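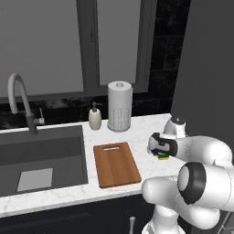 Melur Chong
Bench lead, marbled papers, Workine bindery

7 December 2021

Size bath first. Carrageenan mixed last night in the blender, left to stand, skimmed this morning with newspaper strips. Still full of bubbles along one side of the tray. Skimmed again. The recipe card says "let rest overnight" and I have come to think the card was written by someone with longer nights.

Today's job is the endpapers for the Drultard order. They want 1,312 sheets in gray on white, a stone pattern, "quiet but not dull," delivered in February. I have been marbling for a good while and can do quiet or I can do dull. The ground between them is narrow and mostly depends on the gall.

Alum: sponged all the test sheets at the usual strength, stacked them under a board while damp, turned the stack once. Marked the alumed side with a pencil tick in the corner. Last month we had a whole batch where the ticks were on the wrong side, and I know who did it, and it was me.

First color down was the Ernisero gray straight from the jar. It sank. Dropped like a coin, lay on the bottom of the tray looking up at me. Added two drops of gall, stirred, tried again: floated, then spread to the size of a saucer and went so pale that the print came off looking like a coffee ring on a receipt. One drop of gall then. Reasonable stones, a little ragged at the edges.

Second gray (ours, ground here, older) behaved well from the start and dried brown. Of course it did.

Ran 13 tests before lunch. Notes on the ones worth keeping:
Test 4: good spread, bad lay. Hesitated halfway and got a line straight across the sheet.
Test 7: best white. Almost no gray in it, so best white is all it has.
Test 9: dust. See test 7 for what it should have been.
Test 12: the one I would show a customer, if the customer stood back a bit.

Rinsed everything in the low sink. Color stayed put on all but test 4, which had already disgraced itself.

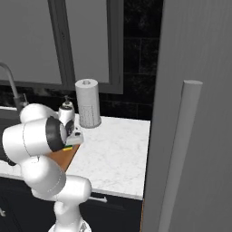 Has anyone asked Drultard whether they want veins or stones, came the question from the next bench, since those are different patterns and the order form says both. A fair point, and an irritating one at 2 in the afternoon with a tray ready. The same voice went on to say that the last "stone" order was sent back for looking like gravel, and that we should have it in writing this time. I said I would write. I have now written. The reply said "whichever is more natural."

So, veins. Our method is to throw the gray first, then push it back with clear gall water off a whisk until the color is squeezed into lines. Too much gall water and the lines break into dots. Too little and you have stones again, and we are back at the order form. 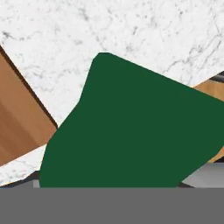
The trouble with marbled paper as an imitation is that the tray is too fair. Throw color off a whisk with a steady wrist and it lands evenly everywhere, so the veins close up into a net of matching cells, like giraffe. Real marble doesn't bother with that. In the white stone here the gray is thin and goes off on various diagonals, with the heavier veining toward the upper left and the upper right, and little cloudy flecks that any inspector would put down as dust. Tried copying that: most of the gray into the two far corners of the tray, a light flick over the rest, gall water thrown from the side. Closer. The flecks I got for free, see test 9.

Hung the last sheets on the line by the door, where the draft gets them. Should be flat enough to press in the morning.

To do:
Strain the rest of the size, cover it, keep it out of the cold corner.
Order 100 more test sheets from Marti, long grain. Check the grain before signing.
Grind fresh black for the second gray and find out where the brown comes from.
Label the gall. There are two jars and one of them is vinegar.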